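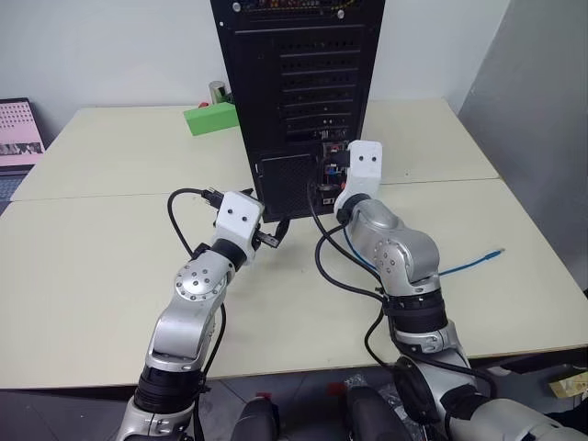

Subject: Re: [pallmont-runners] Moving up from the half?
Date: September 14, 2020

Hi all,

I've been meaning to answer this for a few days and kept putting it aside until I could sit down with a cup of coffee and do it properly, so please forgive the length (those of you who have been on this list a while will know to expect it).

> I've done the Innes half three times now and I keep thinking about
> trying something longer. Not the full marathon, at least not yet.
> Somebody at the reservoir parking lot mentioned the Novum 30K and said
> it was a good in-between distance. Has anyone on the list run it? How
> did you train? I run four days a week and my long run has been stuck
> at ten miles since May. Also, do I really need to eat during a run
> that long? Gels make me queasy.

First of all, good for you! Three times around Innes is nothing to sneeze at, especially with that hill by the water tower. I have run the Novum 30 twice, once pretty well and once very badly, and I think I learned more from the bad one.

The distance works out to a bit over eighteen and a half miles. If you are comfortable at ten you are in better shape for it than you probably think, but I would give yourself a good three months. What I did the second time was add one mile to the long run each week for three weeks, then cut back to nine or ten for a week, then start climbing again from where I'd left off. I got up to sixteen before the race and felt that was plenty. The first year I tried to go up every single week with no easy ones in between, and by the time I got to the start line my left calf was so tight I was walking down stairs sideways.

Keep the long ones slow. I mean really slow, slow enough that you could tell somebody the whole plot of a movie while you're doing it. My long runs are close to two minutes a mile slower than my half marathon pace and I used to be embarrassed about that, which was silly. I turned 51 this spring and I'm running more miles now than I did ten years ago, and I put a lot of it down to finally slowing down on the weekend.

Four days a week is fine, by the way. I wouldn't add a fifth just for this. If you want to do something extra, take one of your middle runs over some hills. The Novum course is flat along the canal until you turn at the old mill, and then it rolls for the rest of the way in. Total climb is a little under 1000 feet according to the course sheet and it feels like nearly all of it comes after mile eleven. There's one long drag up past the orchard where I walked both times, and I passed people who were running, so make of that what you will.

On the food question, I think you do want something. I got away with nothing but water for my halfs, and I tried to do the same at my first Novum, and at mile fifteen my legs just went. I wasn't out of breath, nothing hurt in particular, I simply had no push left, and the last few miles took me ages. Second time around I had something every 40 minutes from the very start, before I felt any need for it, and it was a completely different day. I can't stand gels either (it's the texture, for me). I carry those soft fruit chews and cut them in half at home so I'm not trying to chew a big lump while I run. A friend of mine does fine on pretzels. Boiled potatoes with salt are good too if you don't mind having a potato in your pocket. Whatever you pick, try it on your training runs first, at least three or four times.

Water stops are on the canal path, at the mill and then twice more on the hills, or they were when I ran it. I'd carry a small bottle anyway.

Shoes: whatever you wear now. The canal section is packed gravel and drains well. Do put something on your feet and under your arms against chafing, even if you've never had trouble in a half. Those extra miles find every seam you own.

If you'd like company, a few of us have been meeting at the Ternix trailhead for the longer runs, seven o'clock or so, and we spread out and keep it easy. There's a ten mile loop and you can tack on the spur to the dam for anything up to fourteen. You'd be very welcome, and so would anybody else reading this who has been thinking about going longer.

One more thing I forgot, practice a run or two where you do the flat part first and the hills when you're already tired. The Ternix loop run clockwise is pretty good for that.

Let us know what you decide!

Happy running,
your long-winded neighbor from the north side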